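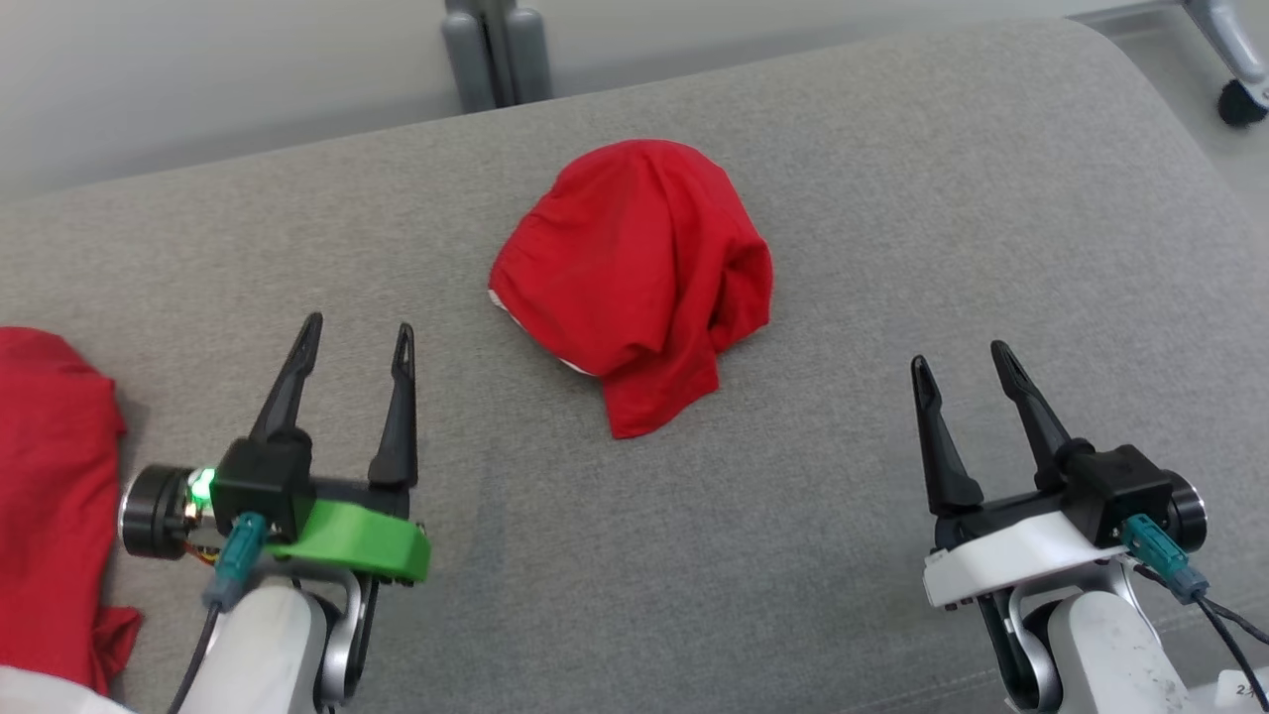
What should I budget for besides the two arms?

Posted by Skukargate, 29 July 2026

I run a small uniform rental shop and I've been talked into trying a two-arm setup for picking up and folding shirts. The quote from Wubshet covers the pair of arms, grippers and wrist cameras, and I have 13 percent of the total left over for everything else. My worry is all the stuff that isn't on the quote. Spare fingers? Cables? A proper table? I was going to start on an old padded bench I already own, with a couple of red shirts (easy to see on gray!), and buy a real work surface in September if it goes well. Is that dumb? I'd like to order once and not keep paying shipping.

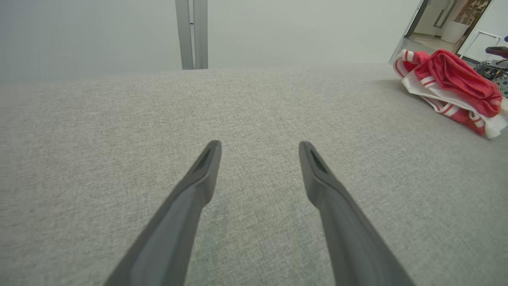 Fadier
Not dumb, but I'd move the table up the list. We practiced on a soft cushion for the first 30 days and then had to redo a lot of it when we switched to a hard top, because the fingers meet the cloth differently when the surface gives. Pick the surface you'll end up with and put it in the first order. Then spare fingers, at least one full set per arm, and a spare cable for each motor. Ask Wubshet if the fingers are sold singly. Ours only came in pairs and I found that out after I'd written up the order, grr.

Also get the lead times in writing. My cables took 17 days.
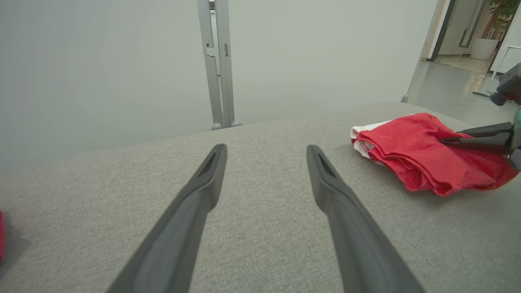
One gripper at a red cloth on gray fabric, the other open above the fabric

Pleleo
I'd hold some money back for lights, but see how your room does first, mine was fine without. What I really wish I'd planned for was my own time. I figured on a weekend and it took 11 evenings before I trusted it with a pile of shirts. If you pay somebody by the hour, put that in the budget like any other part!

Disagree a bit on the cables. I bought two spares and haven't opened either one.

Skukargate
Thanks both. Moving the table into the first order and asking about the fingers tomorrow. Does anyone know if the wrist cameras need their own spares or can I skip that for now?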